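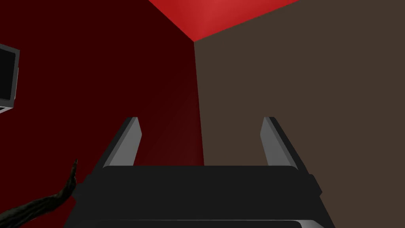 月曜、夜。お試し期間が今日で終わった。

Morkaの「グリッパー練習環境」を契約するかどうか、今週中に返事をしなければならない。シミュレーター上の部屋の中でグリッパーを動かし、つかむ動作の下ごしらえをしてから実機に移す、というサービスである。月額115ユーロ。うちの規模の工房には、笑って払える額でも、泣いて断る額でもない。一番困る値段だ。値付けの担当者はいい仕事をしている。

午前中は部屋の生成機能を試した。宣伝文句によれば、用意された部屋は3,019種類。全部見た人はいるのだろうか。私は5つ見て疲れた。一つ前の部屋は壁も床も灰色で、歯医者の待合室のようだったが、今日引き当てたのは左の壁が深紅、右の壁がくすんだ茶色、天井は真っ赤である。住めと言われたら断るが、仕事机に座ったまま眺める分には目が覚めてよい。コーヒーが一杯節約できた。

色がばらばらなのには理屈があって、どんな背景でもグリッパーが迷わないように鍛えるためだそうだ。理屈はわかる。ただ、うちの作業場の壁は二十年前から同じクリーム色で、今後も塗り替える予算はない。赤い天井に強いロボットを育てて、どこへ嫁に出せばいいのか。

視点は手首の上あたりから見下ろす形に固定した。黒い本体から灰色の板のような指が二本、少し内側に傾いて立ち、そのあいだに部屋の角の線がすっと下りてくる。この線が案外ありがたい。真ん中に来ていれば、だいたい正面を向いているとわかる。マニュアルには一行も書いていないが、私はこれを今日いちばんの発見として付箋に書いて貼った。付箋はその後、猫が持っていった。

左下には黒っぽい、ねじれた枝のようなものが出ている。枝かもしれないし、根かもしれないし、角かもしれない。先がとがっていて、表面はごつごつしている。物体一覧で名前を探したが、一覧がアルファベット順ではなく追加順に並んでいるので、途中でやめた。検索窓はあるにはある。英語で正しい名前を入れれば出てくる。正しい名前がわからないから検索しているのだが。

左の壁には画面のような黒いパネルもかかっている。クリックしても何も起きなかった。三回押した。二回目と三回目は意地である。

昼は昨日のカレーの残り。

午後は動作の確認。指の開閉はなめらかで、これは素直にほめておく。前に使っていたGramemellの練習ソフトは、閉じろと言ってから閉じるまでに一呼吸あって、そのあいだにこちらが不安になってもう一度押し、結局二回閉じた。Morkaは一回で閉じる。道具に求めるものがずいぶん低くなったと自分でも思う。

把持の課題は4つこなした。立方体、マグカップ、スポンジ、それから何だかわからない円盤。立方体は簡単。マグカップは取っ手側から行くと落とす。スポンジは、つぶれ方がもっともらしくて感心したが、力を表示する欄の単位が画面ごとに違うのには参った。円盤は薄すぎて床から持ち上がらない。三十分ねばってから説明を読んだら、「本課題は失敗例の収集用です」とあった。先に言ってほしい。私の三十分は立派な失敗例になったことだろう。

報告書の出力もやってみた。PDFで出る。表紙が立派で、中身が一枚。Leclercのときは表紙がなくて中身が四十枚あったから、間を取った会社がどこかに一つあればいいのにと思う。

夕方、サポートに質問を送った。一つ、物体一覧を名前順に並べられるか。二つ、壁の色を自分で指定できるか。返事はすぐに来て、丁寧で、二つとも「上位プランでご利用いただけます」だった。クリーム色の壁は上位プランなのである。赤と茶色は標準装備なのに。

さて契約だが、半分以上は気持ちが傾いている。動きがよくて落ちないソフトはめずらしいし、実機の指を曲げて修理に出すたびにKurier便で送り出し、戻るまで窓の外を見て暮らすことを思えば、115は高くない。修理代の明細を引き出しから出して横に並べてみたら、ますます高くないように見えてきた。こういうときの自分の計算は信用しないことにしている。

とりあえず明日、もう一度マグカップを正面からやってみる。あとは付箋を探すこと。

寝る前に猫の寝床を見たら、付箋はなくて輪ゴムが出てきた。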